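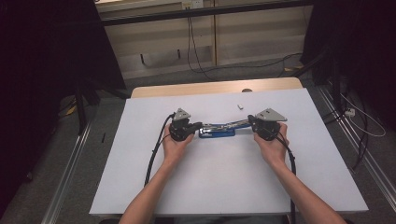

April, started 9:40

Picking up the stapler task again after the pose filter change. Goal for today: get the relative gripper-to-gripper transform stable enough that the Degefa policy can train on it without the smoothing hack.

Replayed the old stapler episodes through the new filter first. Left hand tracks fine. Right hand still steps by nearly 4 mm whenever the two grippers come close together over the board. Left does not do it. I had blamed the white board (matte, no texture, not much for the tracker to hold on to), but then both sides should suffer.

Feven Gebru suggested checking timestamps before touching the filter again. She was right. The right stream was being stamped on arrival at the logger, the left one at the source. Under load the right queue backs up and the samples come out bunched. Patched the logger so both stamp at the source. Branch is warby-stamps, not merged.

Reran with 8 episodes, stapler on its side, both jaws closed on it. With the object held at both ends the grippers should move as one body, so the relative transform is a decent check by itself. Steps are gone in all but one episode. That one has a real slip on the right jaw, I think — width signal changes at the same moment.

Training: queued Degefa at batch 300 by mistake, killed it, restarted at the usual setting. Let it go 4000 steps only, enough to see if the loss on the right arm drops to match the left. It was still higher at the last look but coming down.

To do
- merge warby-stamps once Feven has read it
- re-export the Datholm set, all of it has the old right-hand stamps
- flag for slips from the width signal, threshold by hand for now
- ask whether the planner reads arrival time anywhere. grep found one place, did not follow it up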